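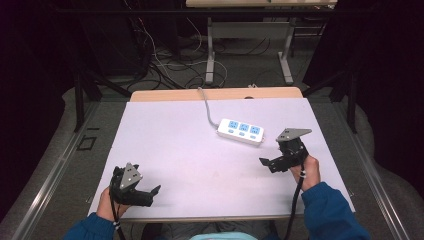 Photo: Severin Bachmann

Home > Workshop & Home Tech > Robots and automation
Thread: Can a machine do ANY boring job yet? (cables, plugs, benches)

sbachmann
Posted Tuesday, August 30, 2022

Quick one as I'm on lunch. Power strip on a white board, two hand-held grippers, a person on the end of them. The job is tidying a bench: move the strip, deal with its lead, leave the top clear. My claim is a machine working on its own will do this at a shop-floor bench within two years. Not fast. But without someone stood over it.

Tell me I'm wrong, I know you will.

plankton_dave
You're wrong.

Strip itself, fine, it's a box. It's the lead. Leads go where they like. I've fitted kitchens for 20 odd years and I still swear at flex every single day.

mrs_tuppence
Agree with Dave. And look at the floor behind that table, all those wires looped over each other. Who's sorting THAT out? Not a robot. I'd pay good money for it to be a robot

sbachmann
Floor's not part of the job. Bench only.

mrs_tuppence
It never is part of the job is it. My husband says the same about the hob

k_simanjuntak
Bit more hopeful than Dave. We pack flat boxes at Skandwood, small unit, one shift. Had an arm in on trial from Windari last November. Boxes it was brilliant at. Panels, brilliant. Bag of screws, ok most days. The second we gave it the lamp kits with a lead on, chaos. It would pick the lamp up nicely and the lead would hook the next one and drag the lot along. In the end a lad stood there all day unhooking things. So that's one machine and one lad to do what one lad did before.

But that was a fixed program more or less. If somebody is working it out by hand first like in Severin's photo then maybe thats different. You do things with a lead without thinking. Hold it down with one hand, pull with the other.

plankton_dave
Two hands is the point yeah. Most of the arms I've seen have the one. Try coiling an extension lead one handed, go on, I'll wait

hobnob77
What did the trial cost if you can say?

k_simanjuntak
Can't say the lot. Call out charge was 440 a visit and we had too many visits.

hobnob77
Ouch. I looked at a Hostska floor cleaner for the garage, 129 second hand, and that eats cables. Literally ate the charger for my drill. So that's my data point on robots and leads

sbachmann
That's a vacuum. Different thing entirely.

hobnob77
It's a household chore done by a machine, its in your own thread title mate. "ANY boring job"

sbachmann
Ok fair. But it's not trying to handle the cable, it's just driving over it.

GrumpyFitter
Question for the OP. Those jaws, what's the feel like through them? With fingers I know when a plug is about to go in squint. Two black prongs on a handle, can you tell?

sbachmann
Some. You feel the knock when it hits something. You don't feel it slip untill it's gone, mostly you see it. Took me a good few goes to stop dropping stuff. Plugging in is a lot harder than shifting the strip about, I'd leave plugging in out of my two years.

GrumpyFitter
So you've dropped the floor and now you've dropped plugs. What's left, pushing a box across a board?

sbachmann
Picking up, turning, setting down straight, lead laid to the back. That's a real job! People get paid for that.

k_simanjuntak
They do, I pay them.

plankton_dave
Also that is a nice flat clean board with one thing on it. My bench has got glue, half a sandwich, offcuts, three tape measures none of which are where I left them. Do it on mine and I'll eat the sandwich.

mrs_tuppence
Amoah do an arm for kitchens now don't they? Saw a flyer. Almost 2000 for it and it stirs. I can stir.

hobnob77
1659 on their site last night but that's without the bracket. And yes it stirs

GrumpyFitter
My money's on ten years for a bench with leads on. Five if the leads are all the same length and the bench is kept clear, and then you've got to pay somebody to keep the bench clear.

sbachmann
Two. Sticking to it. Bench, strip, lead, no plugging in. Back on shift now, will reply tonight

k_simanjuntak
I'd say four. Severin if you do get a go at lamp leads let me know, I've got a crate of returned kits you can have for the postage.

plankton_dave
Put me down for ten as well. Sandwich offer stands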